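**Yevhen Tkachenko**
April 2024

1/ I promised to write down how the search for our land is going. We are looking for a parcel near Allville where a small apartment building is permitted. Today I write about the one on Kiani Road, and why we did not make an offer yet.

2/ The listing says "multi-family potential." I learned to be careful with the word potential. It can mean that the zoning is already approved, or it can mean that the seller had one pleasant phone call with the county.

3/ In this case it was the phone call. The parcel is zoned for single homes. The broker told me 46 units would be "no problem." I asked for this in writing and received a brochure.

4/ So I went to the planning counter in person. The lady was very kind and printed the zoning map for me. For 46 units we need a rezoning, and a rezoning needs two public hearings. The next free date for the first one is already in summer. 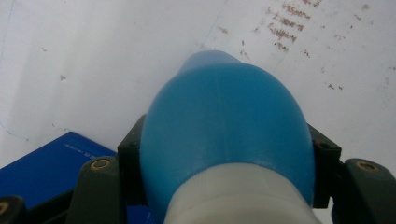

*Blue bottle, off-white cap or collar.*

5/ Next subject: wetlands. The total area in the listing and the area where you can build are two different numbers, and only the first one is printed in big letters. Please always ask for uplands per survey, and ask what year the survey was made.

6/ The back part of Kiani Road is low and goes down to the creek. The seller's survey is old and shows the creek in a place where it is not anymore. A new survey will be on our cost, I think, but I will try to split it.

7/ Frontage is 574 feet, which is the best thing about this parcel. There is space for two entrances, and the fire department likes two entrances.

8/ Sewer: the line ends at Womau Street, 3 lots away. Water is at the road. I asked the utility who pays for the extension and they answered "the applicant." I am the applicant.

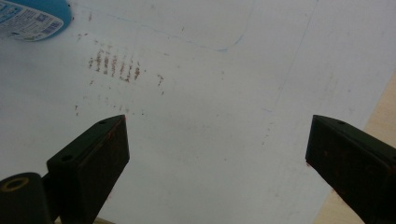 *White sheet with some marks on it, and the blue container with its label.*

9/ A few people asked me about the Getano parcel from my last thread. It is under contract to another buyer. We were too slow with it, and I am still a little sad. It had sewer.

10/ What I asked from the seller of Kiani Road: 4 months for due diligence, the deposit refundable during this time, and closing only after the rezoning is approved. The broker said this is "a lot to ask." Maybe. But without the rezoning I am buying a very long front yard.

11/ If somebody here has done a rezoning in Allville, please write to me how many neighbors came to your hearing and what they worried about. I suppose traffic and parking, but I would like to prepare properly.

12/ The seller answers by Tuesday. I will add to this thread when I have his letter.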